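Installing and Setting Up Your Leltel Fonts

Part 2: Getting the logo file ready

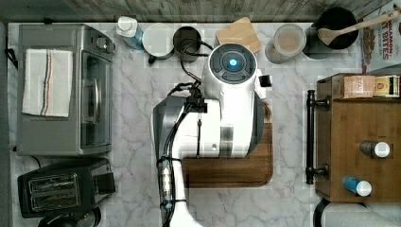
White arm over a dark brown wooden cutting board on a marble countertop.

Okay, you've unzipped the Leltel folder and you're itching to type something. I was too! Do these steps first, though, and your masthead will come out a lot cleaner.

1. Close your layout program completely. I mean quit it, don't just shut the window.

2. Open the Display folder and install the four files in it. Leave the Text folder alone for now (we get to it in Part 3).

3. Start your program again and pick Leltel Display from the font menu. If you see Leltel Text instead, you opened the wrong folder, so go back to step 2.

4. Type your title and set it at 120 points. I draw all my display letters to be looked at big, and anything under 30 points will clog up on newsprint.

5. Turn on Kerning Pairs. There are over 3081 of them in the file and I fussed over every last one, so please use them!

6. Set tracking to zero, print a page, and tape it to a wall across the room. Squint. Fix the gaps by hand.

Note: If you own my older font, Andreadis, the two can live side by side. Their numerals don't match, so pick one for your issue numbers and stick with it.

Caution: Save a copy before you convert the letters to outlines. Once they're outlines you can't retype them, and I lost most of the Stumusier cover lettering that way.

Still getting boxes where letters should be? Look up error 153 in the back of this guide.

Cokholm Type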